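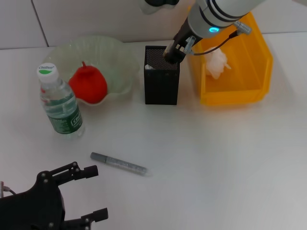
*Reading time: 2 minutes*

# Chapter 2: Can Machines Do the Chores?

In April, a question was put to first-year students before any lecture had been given: which would be harder to automate, welding a car door or clearing a desk? Most chose welding. By the end of this chapter the reader should be able to explain why the opposite answer has so far been the correct one.

Factory automation grew up around parts that never vary. A welding robot is told where the door will be, and the line is built to make certain that the door is there. Household and light shop-floor work offers no such assurance. On a single table there may be a bottle with ridged sides, a soft toy in a glass bowl, a crumpled tissue, and a pen lying at whatever angle it was left. Each calls for a different grasp, and a grip suited to one may crush or drop another.

## 2.1 What Counts as a Chore

For the purposes of this book, a chore is a short task with a clear goal and no fixed starting arrangement. "Put the pen in the holder" is a chore. "Move the arm to position A and close the gripper" is a motion.

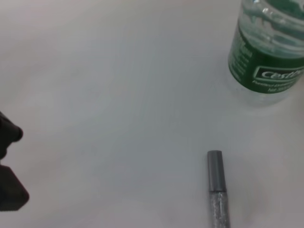
The distinction matters when results are reported. Hamann and Macedo, whose Domer study is discussed in Section 2.4, recorded 700 attempts at simple tidying and scored each by its goal alone. A pen that was lifted cleanly and then released beside the holder was marked as a failure. Readers should ask of any published success rate whether the same rule was applied.

Transparent objects deserve particular attention. Clear plastic and glass pass light through to whatever lies behind them, and a depth sensor may report a surface in the wrong place or report none at all. Workers on the shop floor meet the same difficulty with film, blister packs, and safety covers.
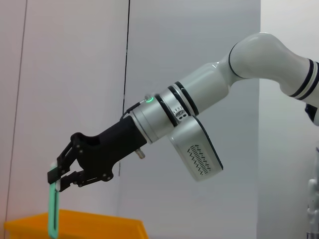
**Department of Applied Automation, Janssen Technical College**

Placing is often treated as the easy half of the job. It is not. A long, thin item must be held so that it clears the rim of a bin, and the arm must keep its own joints away from the walls of the container. Section 2.3 sets out the geometry of this problem, and Exercise 2 at the end of the chapter applies it to a narrow tray.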